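El taller Radora enseña a los robots a preparar un biberón, pero la demostración se hace esperar

Redacción. 9 de junio de 2026

El club de robótica del instituto Suvell presentó ayer a las familias el proyecto Radora, con el que sus alumnos de último curso aspiran a que un brazo mecánico haga tareas de cocina. La palabra «presentó» es generosa. Hubo carteles, una charla de una hora larga y bastantes vídeos. El brazo estuvo apagado toda la tarde por un fallo en la alimentación, según explicó la organización, y los asistentes se fueron sin verlo mover una cuchara.

La idea, al menos, se entiende. Los estudiantes graban en primera persona cómo hacen ellos mismos cada tarea, siguiendo una hoja de instrucciones pegada en la pared, y con esas grabaciones entrenan después el programa que debería imitarlos. El club calcula que necesita 1000 grabaciones útiles antes de diciembre. Del ritmo actual no se dio ningún dato, aunque se preguntó dos veces.

El dinero tampoco quedó claro. La empresa Brorovetti, que vende material para aulas técnicas, aporta 2000 euros y se reserva el derecho a usar las grabaciones en sus propios productos. El centro habla de «colaboración educativa». Algunas familias preguntaron qué reciben a cambio unos chavales que pasan 3 tardes por semana repitiendo los mismos gestos delante de una encimera. La respuesta fue un certificado.

Hay que reconocer que el trabajo manual está más ordenado que el discurso. Cada puesto tiene su código y su ficha, con la disposición inicial de los objetos, el objetivo, la descripción de la tarea y la lista de lo que hace falta. Las fichas están encabezadas en inglés, detalle que en un instituto público de la comarca no pasó inadvertido. El puesto WS 07 es el del biberón, una tarea elegida, según el club, porque obliga a coordinar las dos manos.
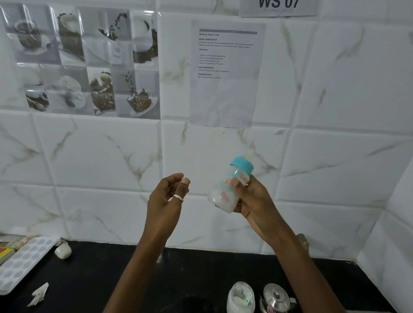 Núm. 5, pág. 3

Sujetar un biberón inclinado con una mano mientras la otra queda libre es algo que cualquiera hace sin pensar. Para una máquina es bastante más difícil, y el plástico transparente no ayuda. En la charla se pasó de puntillas por ese punto y se dedicó mucho más tiempo a hablar de residencias, guarderías y «hogares del futuro». Cuando una madre quiso saber si alguien dejaría a su hijo en manos de un robot así, se le contestó que la pregunta era prematura. También lo era, entonces, el cartel de la entrada.

El proyecto se inscribirá en el certamen escolar Sitompul, que se celebra en diciembre y cuyas bases exigen una demostración en directo, sin vídeo. El club asegura que llegará a tiempo y que el brazo estará reparado antes de las vacaciones. No hay fecha para una nueva jornada de puertas abiertas.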